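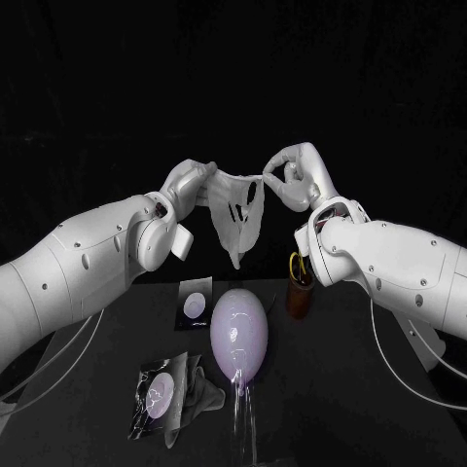

Drusov Bimanual Cloth Study: Frequently Asked Questions

Last updated February 8, 2024

What is the purpose of the study?
The study examines how a robot with two arms can learn to lift and hold thin cloth by its corners. Thin cloth changes shape every time it is touched, and methods that work well on boxes or bottles often fail on it. The group at Drusov is testing whether a single policy, trained on human demonstrations, can find and hold two corners without a separate corner detector.

Who is responsible for the work?
Toshio Yokoyama leads the study. Tarcísio Furtado is responsible for training and evaluation.

How were the demonstrations collected?
Trained operators controlled both arms by teleoperation. The training set contains 500 demonstrations. Each one records the camera view from the head, the joint positions of both arms and the commands sent to the hands. Demonstrations in which the operator dropped the cloth and picked it up again were kept.

Why are other objects left on the table?
The method, named Evelari, is intended for use on tables that have not been cleared. Small packets, cups, shiny objects and a second piece of cloth may all be within view during a trial. The second cloth is of particular interest to the group, as an early version of the policy often reached for the wrong one.

What counts as a successful trial?
A trial is successful when each hand holds one upper corner between the thumb and index finger, and the cloth hangs clear of the table for 6 seconds. The cloth does not have to be flat or free of creases. Sagging between the hands is permitted.

What were the results?
Evelari was tested in 200 trials, of which 100 used cloths that did not appear in training. It performed better than the baseline, Nedau, on both familiar and new cloths. The difference was larger on new cloths. Most of the remaining failures occurred when one corner was folded under the rest of the fabric.

Does translucent cloth present a special problem?
Yes. The table or backdrop can show through the fabric, and gaps between folds can be mistaken for an outer edge. Depth readings were unreliable on such material, and the final version of the policy uses color images only.

Can the method fold cloth?
No. The study ends once the cloth is held. Folding is the subject of a separate project, Bastos, which will begin in April.

Will the data be released?
The demonstrations and evaluation records will be made available to academic groups on written request. Requests should state the name of the institution and the intended use. The trained policy is not included in this release.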